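Prarnitz Litwood Board, Brown, Full Sheet

A big flat thing to put between your table and your plans for it.
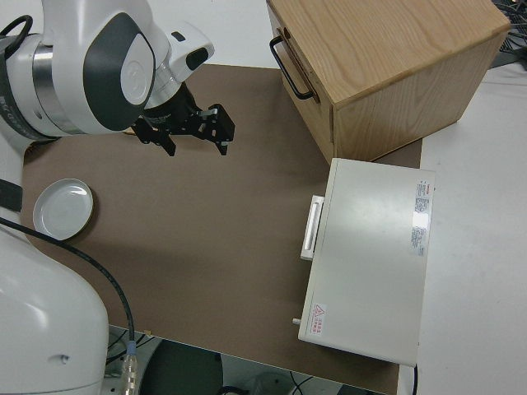

What it is

Litwood is a pressed paper board made for covering work surfaces. It is brown. We have been asked for other colors since the first batch and we continue to make it in brown. It lies flat, takes pencil and tape well, and costs a good deal less than refinishing a dining table, as several of our customers learned in the wrong order.

It suits gluing, model painting, seed sorting, leather stitching, jigsaw puzzles and most school projects below the level of volcano. For volcanoes, buy two.

What it isn't

Waterproof. A splash wiped up quickly leaves a mark and nothing worse. A mug of tea left to soak overnight leaves a hill. Litwood is also no cutting mat. A light pass with a craft knife is fine, but lean on the blade and you will be refinishing that table after all.

Sizes and prices

Full sheet: $38
Pack of 2 full sheets: $72
Half sheet: $21
Offcuts bag, 10 lb, shapes as they come: $14

Sheets are trimmed by hand at our shop and may differ slightly from one another. If you need an exact fit, send us your table measurements and we'll quote you. Please measure the table itself. One gentleman sent us the figures from the catalog he bought it from, and his table had other ideas.

Using it

Let the sheet rest flat for a day before you tape anything to it. It travels upright and may arrive with a slight bow — put the hollow side down and it settles by itself. Low-tack tape along the edges keeps it from wandering. Heavy books also work, until somebody wants to read one.

When one side is worn out, turn it over. When both sides are worn out, it goes in with the cardboard recycling, tape removed.

Goes with

Tuder edge clips, set of four, for people who don't trust tape
Saab bench brush, soft, for crumbs of either kind

Shipping

Orders over $145 ship free. Full sheets go by freight and need someone at home to sign, preferably someone with arms. Half sheets and offcuts come by regular mail. We close for stocktaking in the second half of February, and orders placed then go out when we can find the floor again.

Returns

Unused sheets can come back within a month. Used ones can't, though we do enjoy the photos.

Questions about custom sizes go to Munther Moussa in the trimming room. He answers email in the mornings and prefers inches.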